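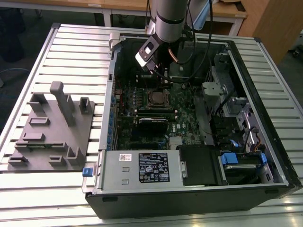
Notebook entry, February, bench 2
Project: Mivero disassembly trial

Purpose. To establish whether the arm can carry out the interior work on a desktop tower that a shop technician would otherwise do by hand. The refurbishing partner, Pernuma, has asked for a plain answer before it commits floor space.

Set-up. Tower on its side, panel off, fixture plate to the left of the case. Plate position checked against the previous entry and unchanged. Speed limit held at 30 per cent for all moves inside the chassis.
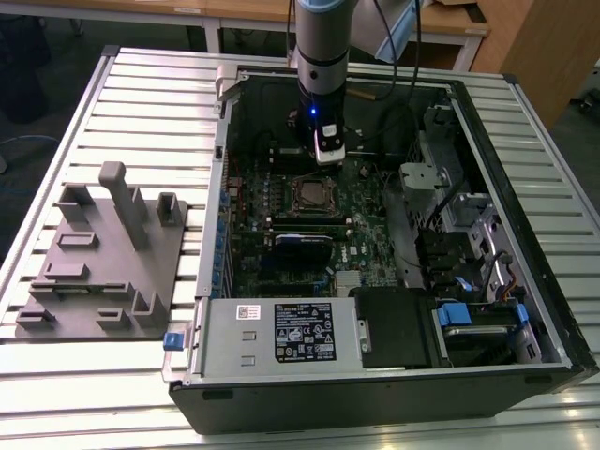
Approach height was set from the socket frame and not from the rim of the case, as the rim varies between units. The operator is to confirm the height again whenever a tower is changed over. Cable slack at the wrist remains a concern; the present routing is acceptable for slow work only.

Log to date: 2,753 recorded motions, of which 122 were halted by the operator. Most halts were precautionary. A technician would need about 300 seconds for the same sequence, and the arm is not yet close to that figure.

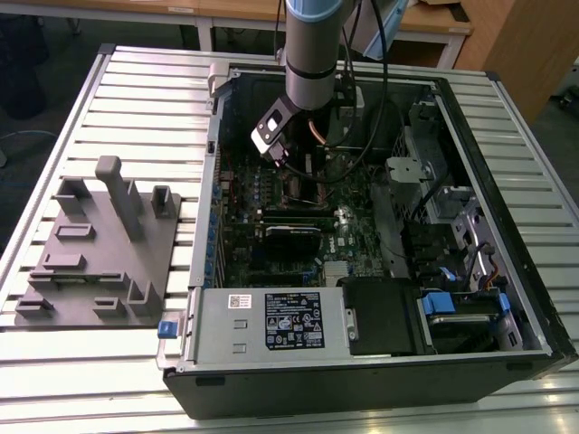 Birdie Quintanilla objected to the comparison on time. In her view a shop would tolerate a slow machine overnight, but would not tolerate one that has to be watched, and the halts should therefore be reported first. Agreed. The summary table will be reordered accordingly.

Assessment. Large, rigid parts with clear access are within reach. Cables, latches and anything requiring feel should stay with a person for the time being. The same judgement applies to the household chores on the Anent list, which involve softer objects and far less predictable surroundings.

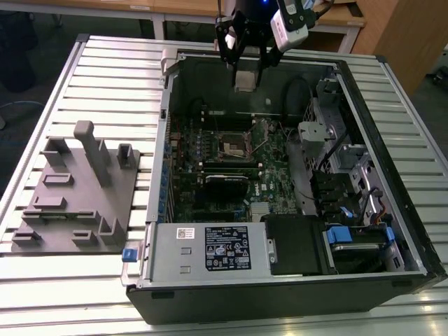

Bench 2: small metal part held in the gripper over the open case.

Outstanding: revise wrist cable routing; obtain second tower from Hlongwane stores; re-label fixture positions in the shared drawing.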